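Pencil cup keeps wandering and tipping over on a shared table. What do you put in it?

Asked by Irja Peltonen, January 19, 2019
Category: Desks and small storage
Viewed 2,322 times

I have one cup on my work table. It is cream-colored, square with rounded corners, taller than it is wide, and it was supposed to end a long era of pens living on the floor. It stands on a white board that covers most of the table, and I like the board because I can wipe it.

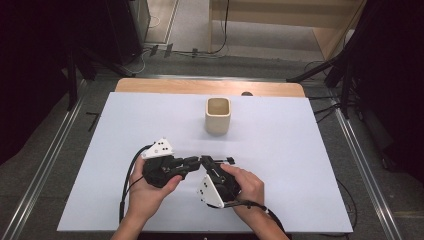
The cup with nothing in it, its most stable condition.

The trouble starts when I use it for its purpose. With one pencil it leans on one side and looks sad. With a dozen it gets top-heavy and the next sleeve to come by takes the whole lot down. I bought it at a shop in Castville that doesn't do returns on ceramics, and I'd like to keep it anyway.

So: do I weigh it down, stick it down, or get something wider? Gluing is out. My sister glued a soap dish in 2 places and we are still discussing it.

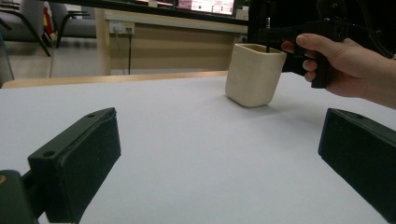
I should add that the table gets used by more than one person and things are always being put in and taken out of the cup, so whatever goes in the bottom has to leave room. I tried rice. Don't try rice.

2 answers

Answer from Albertina Correia (accepted, 29 votes)

Keep the cup. Square ones are fine, they just need some help at the bottom. What I did with mine:

1. Wash it and let it dry overnight. If you've had rice in there, wash it twice.

2. Cut a circle of felt or thin cork a bit smaller than the base and put it underneath. On a smooth board this does more than the weight does – mine used to skate.

3. Put a layer of clean aquarium gravel in the bottom, a finger deep. Pencils will stand up in it, and it tips out when you want to clean. Coins work too, until you need parking.

4. Sort before you refill. Take each pencil out, look at the tip, and be strict. Anything that's down to a stub goes in a drawer with the other stubs.

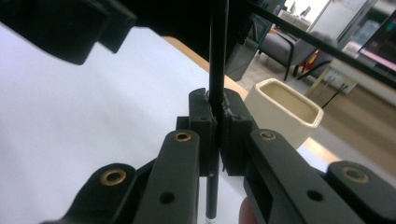
5. Put back only what you use in a week. For me that was a pencil, two pens and the scissors, and the scissors later moved out as well, being the heaviest thing in there and always on the same side.

6. Stand the cup toward the far side of the table, where sleeves don't go. Leave the near side for whatever you're in the middle of using.

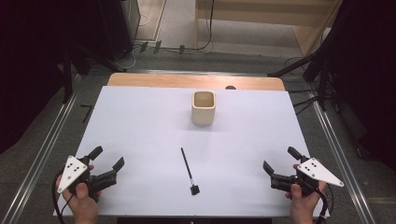
Cup toward the back, pen thing left out in front.

If it still goes over after all that, look at the sleeves.

Answer from user rilell61 (3 votes)

just get a cavalcanti tray, the flat kind. a tray can't fall over, it's already down. my brother in Volness has had his forever and everything in it is covered in crumbs but it has never tipped

Comment from Irja Peltonen: Gravel is in, felt is under. It survived lunch. I'll report back in February if it's still upright. The tray I am going to think about, mostly the crumbs part.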